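The Snack Shelf at Pinddale: A Gallery

Welcome to the gallery page for our little snack shelf! If you've ever stopped by the front counter at Pinddale and walked off with something in your pocket, you already know how much fun a small display can be. We've been playing with ours since July, moving things up a step, down a step, swapping the sweet for the useful, and I finally sat down to put it all on one page. Beathag Purves has been asking me to do this for months, so Beathag, this one's for you.

Most of what follows is about stepped clear racks, the kind you see next to registers and on hotel breakfast counters. I love them. They take up hardly any room, they go with any table, and they make a candy bar look like it's worth getting up for. A few visitors wrote in with questions after the last page went up, and I've worked those in near the picture, along with my own notes on what goes where and a longer ramble about labels (sorry in advance, I have opinions about labels).

One thing to know before you start: we don't have a fixed layout. Kenna Swanson likes everything lined up like books. Marion Gourlay likes a bit of a tumble, with bars at an angle and a box turned so you catch the side of it. I'm somewhere between the two and I change my mind depending on the day. The shelf seems to survive all three of us.

Snickers up on the higher tiers, a red plaid box of chocolate chip shortbread, and a small cup with a bright red lid on the lower step. I could look at that tartan all day!
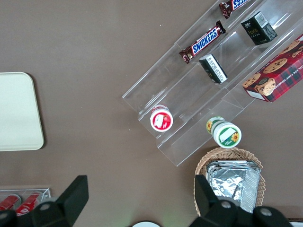

Do the heavier things have to go on the bottom of a tiered rack?

It's a good habit with a light acrylic rack, especially one that isn't fixed to the table. Put the weight low and toward the middle, press gently on the top step to see if anything rocks, and save the highest tier for bars and small packets.

A few more notes, shelf by shelf

Top tier. I'm a big believer in putting the familiar stuff up high. People spot a wrapper they've known since they were kids and they come over, and then they notice everything else. Cristóbal Bustos tried it the other way for a week, with the familiar things low and the odd ones on top, and he still defends it. Come in and argue with him, he enjoys it.

Middle tiers. Boxes are the best thing that ever happened to a middle tier. They stand up by themselves, they fill a gap, and a dark box next to a bright one wakes the whole rack up. If a box has its barcode on the end panel, you get to choose: end out for quick ringing up, long side out for looks. I go back and forth on this more than a grown adult should.

Bottom step. Little cups and tubs with colorful lids belong down here, where you're looking at them from above and the lid does all the work. Red lids especially! A red lid on a brown table makes me happy every single time.

Keeping it clear

Acrylic shows everything. Fingerprints, crumbs, that one streak you only find when the sun comes around. Wanpen Srithong taught us all to use a soft damp cloth with a drop of dish soap and then a dry one, and to leave the paper towels in the kitchen because they can leave fine scratches. Skip anything with ammonia too, it clouds the plastic over time. We take everything off before wiping, which also gives us a chance to check the dates.

About those labels

We stick price labels on the bottom corner of the box, never across the picture of the food. If there's a cookie on the front I want to see the whole cookie. For bars we don't label at all and just put a card beside the rack. The card costs nothing and it saves peeling 80 stickers off wrappers when a price changes (ask Kenna how that afternoon went).

If you have a rack of your own, send us a picture and tell us what's on your top step. Marion is collecting them for the next page, and she would especially love to see shelves with more cookies on them.

Page put together February 2022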